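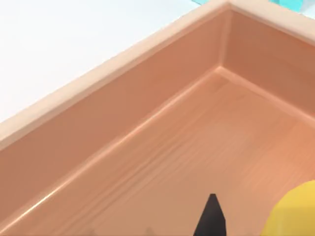
Greifen lernen an der Kistenwand: Vornberger Gruppe stellt Verfahren für Randlagen vor

Vornberg, Donnerstag, 5. Dezember. Eine Arbeitsgruppe am Robotiklabor Vornberg hat ein Trainingsverfahren vorgestellt, mit dem Roboterarme Gegenstände auch dann sicher aufnehmen sollen, wenn diese nahe an der Wand oder in der Ecke eines Behälters liegen. Das Verfahren trägt den Namen Drendinside und wurde vollständig in der Simulation entwickelt. Geleitet wird das Vorhaben von der Informatikerin Judit Bárány.

Das Entleeren von Kisten und Schalen gehört zu den Standardaufgaben in der Lagerautomation. Liegt ein Teil frei in der Mitte, gelingt der Griff den meisten heutigen Steuerungen ohne Weiteres. Am Rand sieht es anders aus. Dort fehlt dem Greifer auf einer Seite der Platz, die Finger stoßen an die Wand, und die Steuerung bricht die Bewegung ab oder schiebt das Teil noch weiter in die Ecke. In vielen Betrieben bleiben solche Reste liegen und müssen von Hand entnommen werden.

Die Vornberger Gruppe arbeitet mit einer gerenderten Holzschale mit erhöhtem Rand und sichtbarer Maserung am Boden. Als Ansicht dient ein Blickwinkel schräg von oben, nah am Greifer, in dem dessen schwarze Fingerspitze und der Boden der Schale gemeinsam zu sehen sind. Aus dieser Nähe sind Gegenstände häufig nur zum Teil sichtbar. Das gelernte Modell muss deshalb aus einem Ausschnitt schließen, wo ein Objekt liegt und wie viel Raum zur Wand bleibt.

Neu ist nach Angaben der Gruppe vor allem die Reihenfolge des Trainings. Üblich ist es, die Objekte zufällig über die ganze Fläche zu verteilen. Randlagen kommen dann zwar vor, machen aber nur einen kleinen Teil der Beispiele aus. Drendinside beginnt in der Mitte und rückt die Startpositionen in 7 Stufen nach außen, bis die Objekte die Wand berühren. Die nächste Stufe wird erst freigegeben, wenn das Modell die vorherige zuverlässig beherrscht. Fällt die Leistung in der Mitte wieder ab, mischt das Programm ältere Beispiele unter die neuen.

Hinzu kommt eine zweite Bewegungsart. Ist der Abstand zur Wand für einen direkten Griff zu klein, setzt das Modell einen Finger zwischen Wand und Objekt an und zieht das Teil ein kurzes Stück zur Mitte, bevor der Greifer schließt. »Wir haben diese Bewegung nicht von Hand programmiert«, sagt Bárány. »Vorgegeben war nur, dass Kontakt mit der Wand Punkte kostet und ein gehobenes Objekt Punkte bringt.«

Im simulierten Vergleich sank der Anteil der gescheiterten Versuche in der Eckzone von 15 auf 4 Prozent. Als gescheitert galt ein Versuch, wenn das Objekt nach Ablauf der Zeit noch auf dem Boden der Schale lag oder beim Anheben verloren ging. In der Mitte der Schale unterschieden sich beide Modelle kaum. Das Vergleichsmodell hatte dieselbe Netzgröße und wurde gleich lange trainiert, allerdings mit zufällig verteilten Startpositionen.

Den größten Einfluss auf das Ergebnis hatte neben der Reihenfolge die Beleuchtung. Josué Rangel, der die Simulationsumgebung betreut, ließ Helligkeit und Lichtrichtung zwischen den Durchläufen wechseln. Ohne diese Änderung hielt das Modell Schatten auf dem Schalenboden mitunter für Kanten und wich ihnen aus. Die Farben von Schale und Objekten wurden ebenfalls variiert, was sich aber nur wenig auswirkte.

Offen ist, wie gut sich das Verfahren auf echte Geräte übertragen lässt. Die Reibung zwischen Finger, Objekt und Boden ist in der Simulation vereinfacht, und gerade das Ziehen entlang des Bodens hängt stark davon ab. Weiche und durchsichtige Gegenstände wurden bisher nicht untersucht. Auch Kisten mit mehreren übereinanderliegenden Teilen gehören noch nicht zum Testumfang.

Der Anlagenbauer Giker will das Modell an einem eigenen Versuchsstand erproben. Nach Auskunft von Cremilda Amaral, die das Projekt dort begleitet, sind dafür zwei Arme mit unterschiedlich langen Greiferfingern vorgesehen. Die Versuche sollen nearly zwei Monate dauern.

Den Programmcode der Trainingsumgebung will die Gruppe nach Abschluss der Versuche veröffentlichen. Ein Bericht mit den Einzelergebnissen liegt seit November vor und kann beim Labor angefordert werden.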